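**Water softener quote, is this normal? Hard water in Givonton**

posted by Nilmini Wijesinghe, January 4, 2019
tags: plumbing, hard water, kitchen, boiler

Moved to Givonton in November and the water is like chalk. Kettle was furred up inside a fortnight. Shower head spits sideways. Black taps in the bathroom (previous owners' choice) have a white crust round the bottom that comes straight back after I clean it off.

Got a man round from Pramanik to look at a slow toilet fill and he said it was scale in the valve, then spent longer on softeners than on the toilet. Quote came through by email: £1,762 fitted, for a Billus twin tank thing, goes under the sink. Includes a separate drinking tap. Doesn't include moving the washing machine valve, which he says is in the way.

What I want to know:

- is that a daft price or just what it costs
- do I need one at all or is there a cheaper way round it
- combi boiler, 2 years old, does it matter for that
- he says I have to keep one tap unsoftened, is that true or is it a way to sell me the tap

Two adults in the house, one bathroom, no dishwasher. Incoming pipe is 22mm if that matters. Stop tap is under the sink at the very back, behind everything, and turns but not happily.

We wash up by hand and leave it to drain, so everything gets whatever is in the water drying on it.
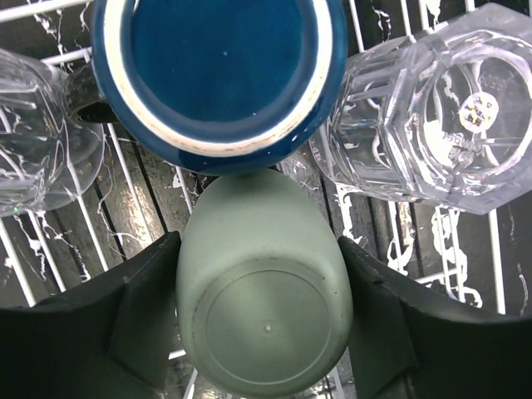
Mug and glasses on the rack, upside down as usual apart from the glass on its side.

Don't mind spending money if it saves the boiler. Do mind spending it so the taps look nice. Thanks in advance, sorry if this has been asked, search on here is hopeless on my phone.

---

**moorside_pat**

Just use vinegar. Had hard water all my life, never had a softner, kettle still works. Bag of white vinegar tied round the shower head overnight, same round the taps with kitchen roll, not for long on black ones though or you'll have no black left. £1,762 would buy a lot of vinegar.

---

**Kai Weidemann**

Pat's right for kettles, not much help for a boiler. Used to fit these, don't any more, so nothing to sell you.

Price. Top end but not robbery. Ask him to split it into unit, labour, tap. If he won't split it, get someone else in. Get two more quotes anyway. Twin tank is more than a two person house needs in my view. The point of a twin is you never run out of soft water while it's rinsing itself through. A single tank does that at night when you're asleep. Ask what a single would come to.

Boiler. Get the manual out before you do anything else. Some makers want a softener kept off the heating side, so you fill the radiators from the hard supply and let the hot tap side run soft. Some don't care. It'll be in the section on water treatment, usually near the back. Ring them with the serial number if it's vague. And if the boiler's still under guarantee, look at what it says about scale, because plenty of them won't cover a scaled up heat exchanger.

Cheaper ways round:

1. Scale reducer on the cold feed to the boiler. Small cartridge type, the phosphate sort. Doesn't soften the water at all, stops a good bit of it sticking. Cartridge needs changing, people forget, then it does nothing.
2. Magnetic or electronic ones that clip on the pipe. Fitted loads, had people swear by them and people ask for their money back. Wouldn't pay for one in my own house.
3. Turn the hot water temperature down a bit on the combi. Scale forms faster the hotter it runs. Costs nothing. If you're always mixing cold in at the shower, it's set too high.

Number 3 tonight, number 1 when you've read the manual, then have a think about the big spend.

The tap. He's not making it up. Softened water has a bit more sodium in it and the normal advice is to keep an unsoftened tap for drinking and cooking, specially for baby formula or anyone on a low salt diet. But it needn't be a fancy one. If you've an ordinary kitchen cold tap you can leave that hard and soften everything after it. Then no extra tap, no hole in the worktop. Downside, washing up in a mix of hard and soft, so you'll still get a few marks on things.

Stop tap. Sort that first whatever you decide. Open it, close it, open it again, gently, then back it off a quarter turn so it doesn't seize fully open. If it starts weeping at the spindle nip the gland nut up slightly. If that doesn't do it get it replaced while someone's there with tools out. You do not want to find out it's stuck on the day a hose goes.

22mm is fine and means you want full bore hoses on the softener, not the thin ones, or the shower will go feeble. Make sure it says so on the quote. Caught a few people out.

---

**Nilmini Wijesinghe** (original poster)

Thank you both, really useful. Have turned the hot water down, it was set at something silly. Manual says fill the heating from the untreated supply, so that's that answered.

Rang Pramanik, single tank is cheaper and he'll split the quote, he was quite nice about it. Waiting on the email. Stop tap now turns. Slight drip, then it stopped.

Still mostly hand washing with a drop of vinegar in the rinse. Partner bought a bottle of Hemska rinse stuff from the market which smells of pear drops, jury out.

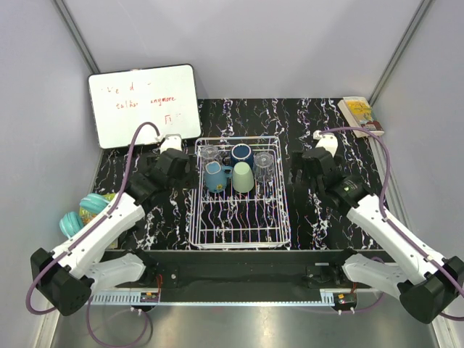 How often does a softener need salt putting in?

It depends on how hard your water is and how much you use, but for two people with block salt I'd look every few weeks to begin with, write it on the calendar, and you'll soon know your own pattern. Don't let it run right out. Blocks are dearer than tablets but much easier to lift under a sink. (Kai)

---

**dripdry22**

Only skimmed the above so sorry if repeating. We had a single tank put in, 5 years now, no complaints. Things I'd of liked to know first:

Measure the cupboard WITH the bin in it. We lost the bin.

It needs a drain and an overflow. Ours goes out through the wall and the first hole was in the wrong place so there's a plug of filler in the brickwork.

Less soap, a lot less. First week the washing machine was foaming up the drawer. Halve the powder and go from there.

Shower feels slimy for a bit, like the soap won't come off. You get used to it. My mum never did.

Old scale doesn't vanish overnight, some came loose in ours and blocked the little mesh in the basin tap. Unscrew it, rinse it, put it back.

Also check with your water supplier, there's a hardness figure by postcode on most of their websites. Take that to whoever's quoting, they need it to set the thing up anyway.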